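**Fabric-covered pieces in the shared rooms: cleaning and rotation**

Board: Furnishings and Upkeep
Thread opened by: Tilarlow_Facilities

**Tilarlow_Facilities** wrote:

Members are asked to comment on the draft care schedule before it goes to the Pristden site in January. The schedule covers 124 items with fitted knit covers, including the upright display pieces, the bolsters and the low stools. At present each cover is removed and laundered every 40 days whether or not it shows any mark. The draft proposes inspection first and laundering only where required.

The white covers are the main concern. Grey cast, pilling and stretched stitch columns are all easier to see on white, and they are also easier to imagine. Inspectors have been reporting shadow as soiling, particularly where a cover stands against a strongly coloured background. The draft therefore asks that each cover be viewed from close range, with the rows of stitching running top to bottom, before any entry is made in the log.

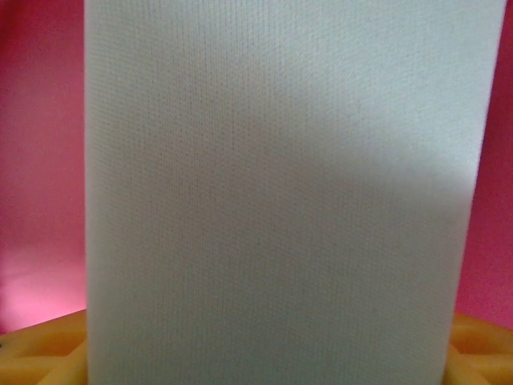

**moroseo_linen** replied:

Close viewing is sensible, but the draft should state the lighting. Our staff inspect at 7 am under ceiling fixtures and again in the afternoon beside the windows, and the two sets of notes rarely agree. I would not support dropping the fixed laundering interval until that is settled. A cover that is washed on schedule does no harm to anyone.

**Tilarlow_Facilities** wrote:

The point on lighting is accepted and will be added to section 2. The point on harm is not. Of the 67 covers withdrawn last year, most were withdrawn for loss of shape. Repeated laundering is the likely cause.

**raffertystores** replied:

Speaking for the Rafferty storeroom, I can confirm the loss of shape. Covers cut with a taper suffer most. After enough cycles the wide end goes slack and the narrow end will not pull on without force, and then a seam opens. We have been drying them flat, out of direct sun, and the white ones keep their colour better as well.

We also ask that sites stop using bleach. It yellows the elastic.

**moroseo_linen** replied:

Flat drying is not practical at our site. There is one drying rack for the whole building and it is usually full of tea towels.

**raffertystores** replied:

A clean sheet over two tables is adequate. We did this for a full season before racks were supplied.

**pristden_desk** replied:

Pristden has no objection to inspection first, with two requests.

1. Please define "mark". Our cleaners log fingerprints, lint and dye transfer under the same heading, and only the last of these needs the laundry.
2. Please allow a lint roller and a damp cloth on site, without a form. The current form is 457, which also covers furniture repair and takes a week to come back.

We have bright pink and yellow furnishings in two rooms, and reflected colour on the white knit has been logged as staining more than once. Moving the piece to a neutral wall before writing it up would save a good deal of laundry.

**Tilarlow_Facilities** wrote:

Both requests are reasonable. The revised wording for section 3 is as follows:

> Inspect the cover in daylight, away from coloured surfaces. Remove lint with a roller. Treat light marks with a damp cloth and allow to dry before inspecting again. Launder where the mark remains. Wash cool, without bleach, and dry flat.

**moroseo_linen** replied:

I remain of the view that an upper limit is needed. If no one logs a mark, a cover could stay in place indefinitely, and dust in a knit is not always visible. Please record the objection.

**Tilarlow_Facilities** wrote:

Recorded. An upper limit will be put to the sites as a separate question. Replies on section 3 are requested by noon on Wednesday.

**pristden_desk** replied:

Section 3 is agreed for Pristden. We would also like to know whether the stools are to be treated as one item or as seat and skirt separately, as ours come apart.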